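Posted Saturday by the management (me)
Filed under: Paper, Pens, Poor Decisions

I went into Grenon for envelopes. I would like that on the record, as I came out with a pad of writing paper at $27 and forgot the envelopes.

The pad is a Flosterico, cream, unlined, and the person at the counter told me it was made for people who write letters. I don't write letters. I write shopping lists, and the odd stiff note to whoever keeps parking across the lane. But I'd been grumbling for months that my notebooks bled through, and when you grumble in a stationery shop you get taken at your word.

So for most of August I've used nothing else. I wrote my lists on it. I wrote a four-page letter to an aunt who replied by text message. I copied out a chunk of a cookbook to see how the paper coped with a long session, and by the end my hand had seized up and the paper looked fresh as anything.
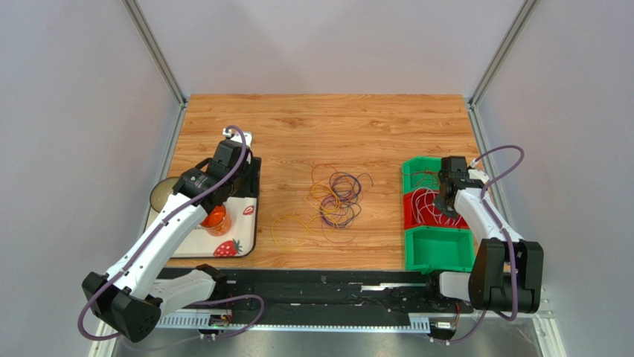 How it behaves with different nibs

Fine nibs are a pleasure. There's a bit of tooth to the surface, enough that you know you're writing, and my old Tanner, which skates about on anything glossy like a dog on lino, settled right down. No feathering, even with the cheap blue I keep for guests. (I have never had a guest ask for ink. I live in hope.)

Broad nibs are a different story. The paper drinks. My favourite grey-green came out a flat dishwater colour with none of the shading I paid for, and it went through to the back wherever I paused to think. I pause to think a lot. One page looked as if it had caught something.

Drying time was quick, and that matters to me as a left-hander who has spent a lifetime with a blue little finger. I could drag my hand across a line straight after writing it and get away with it, mostly. The Hirkeo black was the exception and stayed wet long enough to ruin a birthday card.

Now the gripes. The glue along the top edge is feeble, and by the second week the pad had become a stack of loose sheets with ambitions. The cover folds back but won't stay folded. And it comes with a sheet of ruled guidelines to slip underneath, which would be lovely if the paper were thin enough to see them through. I had to hold mine up to the kitchen window and write vertically, like someone defacing a wall.

Would I buy another? At that price I'd be happier if it stayed in one piece. But I've caught myself writing a second letter to the aunt, so something has gone wrong with me.
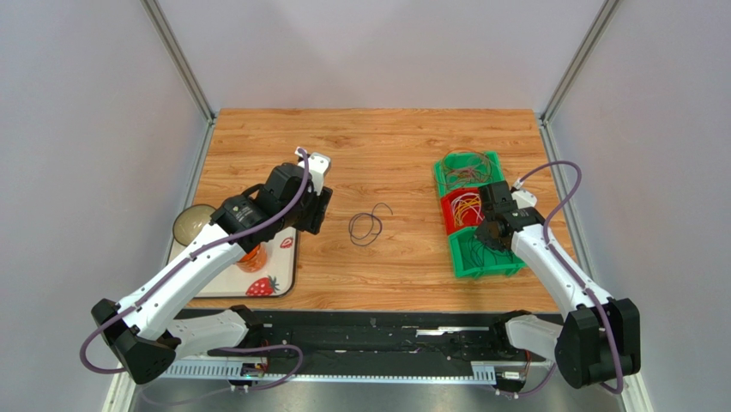
Comments

inkyfingers27: Try the other side of the sheet! Mine has a smoother side and a rougher side, and the broad nibs did much better on the smooth one. Agree about the glue, it's hopeless. I keep mine together with a bulldog clip.

Marg: I had the same trouble with the Hirkeo black. Blotting paper, love. It's cheap and it works.

slowpost: Did you ever get the envelopes?

Reply from the management: No.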